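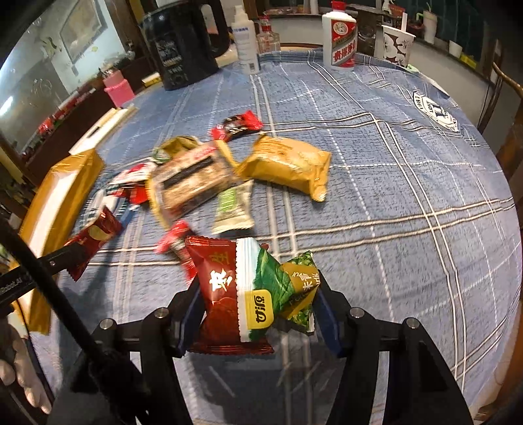 How to Run the Hand-Held Gripper Station at an Open Day

Updated 2024-09-24

These instructions are for staff of the Olau workshop who present the gripper station to visitors. Please read them before the October open day. Questions may be sent to Greer Urquhart.

Before visitors arrive

1. Cover the table with a cloth and smooth out any folds.
2. Set out small wrapped items of mixed size and stiffness. Snack packets and wrapped candy work well – their crimped ends and shiny surfaces give visitors something to talk about.
3. Leave some items touching or overlapping.
4. Open and close each gripper fully. The finger pads must sit flat against the inner faces.
5. Route cables away from the visitor's side of the table.

During the demonstration

1. Groups are limited to 11 visitors and each session lasts 19 minutes.
2. Show one slow pick before speaking about it. Bring the open fingers down over a packet, close until the pads touch both sides, then lift.
3. Repeat with several packets held together. Ask the group which one they expect to slip first.
4. Invite a visitor to try. Stand beside the visitor and keep your own hands clear of the joints.
5. If a packet is squeezed too hard, ask the visitor to open the fingers and begin again.

Children may take part with an adult at the table. Food items used in the demonstration are not to be eaten.

After each session

Return the items to the table in a new arrangement and replace any torn packet. Wipe the pads with a dry cloth. Note any stiff joint on the station sheet – Wulan Halim collects the sheets at closing time.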